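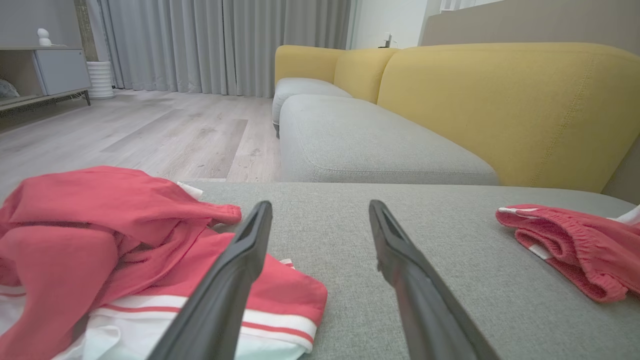
Red and white on the gray chaise, August, a little after breakfast.

So we've hit the part of the summer where the sofa is basically a second dresser. I bought this sectional for the mustard cushions (I'd wanted mustard cushions for years, my sister Tharushi will tell you all about it) and I pictured myself stretched out on the chaise with a book and an iced coffee. What the chaise mostly holds is soccer clothes!

Both kids are in the Plorkstead summer league this year and the colors are red and white. Every single thing they own is now red and white. I can't tell a shirt from a pair of shorts until I pick it up, and half of it comes off inside out and rolled into a sausage. I unrolled a sock last week and a piece of gravel shot across the room.

My friend Deepika Rao has three boys in the same league and she gave me her system, which I've been trying for 19 days. You don't fold uniforms. At all! You shake them out, turn them right side out, and drop the whole set into a mesh bag with the kid's number on it. Mine are 43 and 62, so I wrote those on the bags with laundry marker. The bags hang on hooks by the back door and on game mornings the kids grab their own. I was so skeptical, because I'm a folder, my mom was a folder, I fold dish towels in thirds. But we've been late to 2 games all season and one of those was a train.

The weak spot is the sofa. Stuff gets dropped on the chaise on its way somewhere else and then it lives there, and by evening I'm sitting on a waistband. I tried a basket at that end and it filled up with library books.

Oh, and about the red. Wash it alone the first few times, cold, and don't let anyone "help" by tossing in a white pillowcase. We have a very pink pillowcase now. My daughter has claimed it and won't give it back.

Next up I want to go through the regular T-shirts before school starts, and I still owe you all the zucchini bread recipe. I haven't forgotten, I just can't find the card.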